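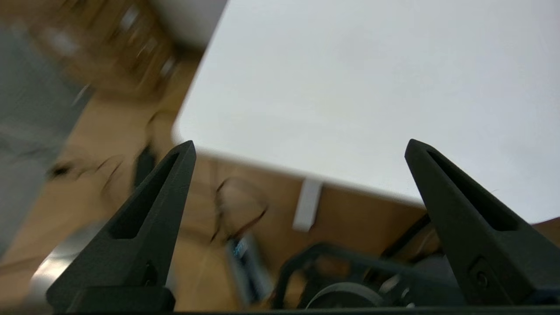 Drullia two-finger gripper kit for home and workshop robot arms

Part no. DR-216
Page last revised February 15, 2022

The Drullia is a parallel gripper supplied as a kit of parts for small arms built at home or in a shared workshop. It has two tapered fingers in matte black, each with a long triangular recess in its face, and a mount for a small camera at the wrist. It is sold as a single unit or as a left and right pair for two-arm builds.

The kit is meant for people who already have an arm that moves under its own controller. It does not include an arm, a power supply or a computer. Builders starting from nothing should look first at the Borance arm frame, which takes the Drullia without an adapter plate.

What is in the box

Gripper body, assembled and greased
Two fingers, left and right
Two finger base blocks
Finger screws, with two spares
Servo motor with horn fitted
Camera bracket and four small screws
Control cable, one end plugged, one end bare
Hex keys in the two sizes needed
Printed drawing of the body and wrist plate

The camera is not included. The bracket takes most small board cameras with a square hole pattern. Slotted holes allow some movement up and down before the screws are tightened.

Specification

Weight, complete, without camera: 617 g
Supply: 12 V DC
Control: serial, half duplex
Finger material: printed nylon
Body material: aluminium
Wrist fixing: four M4 screws
Finger travel: set in software between two hard stops
Rated life of drive gear: 1,000 hours at half load

The weight matters on light arms. Many hobby arms are sold with a payload figure that takes no account of the gripper, so the Drullia and the camera must both be taken off that figure before anything is lifted. Cable weight should be included as well if the cable hangs free from the wrist.

Fitting the gripper

Switch off the arm and support the wrist before removing the old tool. Offer up the body to the wrist plate with the cable outlet facing the forearm. Start all four screws by hand, then tighten them in a cross pattern. The body should sit flat with no gap visible at any corner. If it rocks, check the wrist plate for paint or burrs.

Fit the finger base blocks next, then the fingers. The fingers are not the same and are marked on the back. They should meet at the tips first when closed with no load, and along the lower part of the face when closed harder. If they meet lower down first, the fingers have been swapped.

Set the open and closed positions in software before fitting anything between the fingers. The supplied settings stop the motor short of both hard stops. Running the motor against a stop for long periods will overheat it, and this is not covered by the guarantee.

Camera position

With the camera on the bracket, both fingers should show in the picture when the gripper is fully open, one on each side. Tilt the bracket until the tips fall a little below the middle of the picture. A camera set higher than this loses sight of the tips as they close. One set lower gives most of its picture to the gripper body.

Wrist cameras move quickly and through a wide range of angles. Motion blur is normal when the arm is swung between positions, more so in poor light. For work where the picture is used to guide the arm, use a short exposure and add a lamp above the bench. For recording only, automatic exposure is usually good enough.

Cables and floor space

Most faults reported to us on two-arm builds are cable faults. A cable that is clear of the arm in the parked position may be pulled tight, or caught under the table edge, when the arm reaches down and out. Move each joint slowly by hand through its full range with the power off and watch the cable at every point.

Leave one loop at the wrist and one at the elbow. Tie the cable to the arm on either side of each loop, never across the joint itself. Spare length at the base should be coiled and fixed to the frame or the underside of the table. Builds on a wheeled base need particular care, as loose cable on the floor will be run over sooner or later. Power supplies and other small units are best strapped to the base.

If the arm can reach below table height, set a software limit for the wrist. The finger tips will mark a wooden floor and will themselves be blunted by it. The same limit keeps the gripper body from striking the table from below on the way back up, where the edge is often out of sight of the person at the controls.

Controllers

The Drullia has been tested with the Katsaros motor board and with the Drono controller from firmware 19 onwards. On the Katsaros board the gripper should be given its own port. On the Drono it may share a line with the wrist motors, provided that each motor has been given a separate address. All grippers leave us set to address 1, so one of a pair must be changed before both are connected.

Other boards will work if they can supply the voltage and speak half-duplex serial. We can send the command list on request but cannot help with code for boards we do not have.

Care

Wipe the fingers with a damp cloth. Solvents will make the nylon brittle. Check the finger screws after the first few hours of use and at intervals after that. A drop of medium-strength thread lock is enough if they work loose. The drive gear needs a small amount of white grease once a year in normal use, or every February if it is easier to keep to a fixed month.

Spares

Fingers, pair, black
Finger base block, single
Finger screw set
Drive gear
Camera bracket, standard
Camera bracket, tall, for cameras with a deep lens
Control cable, long, for builds with the controller in the base

Fingers may be ordered with a plain face, without the triangular recess. These are stiffer and slightly heavier, and do not follow a curved object as well. They fit the same base blocks.

Delivery and returns

Single units are sent from stock. Pairs are matched for travel before packing and take a few days longer. Unused kits may be returned within a month in the original box. Bodies that have been opened cannot be taken back, but can be rebuilt at cost.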